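The two-player table

My wife and I have been playing games across the same kitchen table for so long that the varnish has worn thin on both sides. Our grown-up friends think it's sweet. They haven't heard us arguing over timber rights at eleven at night.

The one that has taken over our winter is Tarkodeck, a card game about rival ferry companies on a made-up lake called Ridura. You each start with one leaky boat, a handful of crew cards and 1000 marks in the bank, and the first to 2000 takes the lake. It sounds dry. I promise it isn't! By the third round you're undercutting each other's fares, poaching engineers and quietly praying for fog.
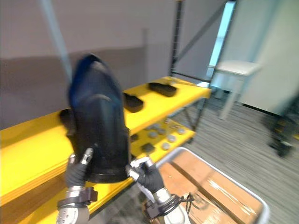

What I love most is the fog, in fact. Every time somebody plays a weather card, both players have to lay their routes face down, and for a turn or two you're sailing blind. I once spent a whole evening guarding the northern harbour from a fleet that was sitting happily in the south. My wife let me do it, too – she even sighed now and then, as if I'd ruined her plans.

The box holds 178 cards, which is a lot for a game with so few rules, and sorting them the first time took us the best part of a pot of tea. Don't be put off. You only use a slice of them in any one game, and the rest go back in the lid until you feel brave enough for the Promex cards. Those are the nasty ones: strikes, inspections, a bank that calls in your loan just as you've bought a paddle steamer.

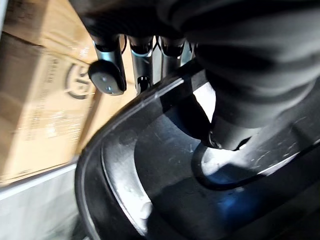

I talked to Impi Suominen, who designed it with her old flatmate Aarne Pitkänen, and asked where the loans came from. "Aarne kept borrowing money from me," she said. They tested early versions on the train home from work, with the cards balanced on a rucksack, and that's why nothing in the game needs a board. The first version lasted four hours. They cut and cut until it fitted into the journey with a bit left over for sulking.

It still has a few rough edges. The crew cards for cook and purser look far too alike under a dim lamp, and the rulebook explains mooring fees on page 8 when you need them on page two. I also think whoever gets the Partanen shipyard early has too much of a head start (my wife, who nearly always gets it, says this is nonsense). 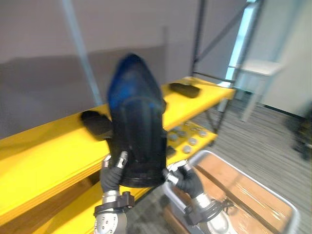

We've ended up with a house rule for the shipyard. Whoever buys it skips their next fare collection, so you feel the pinch for a turn, and our games have been much closer this February. Impi wasn't keen when I told her, but she did write it down.

If you're new to it, buy a second boat before you do anything else, and keep one engineer back for the fog. And watch your bank balance when the other player goes quiet. I'm four games behind at the moment and she's already shuffling.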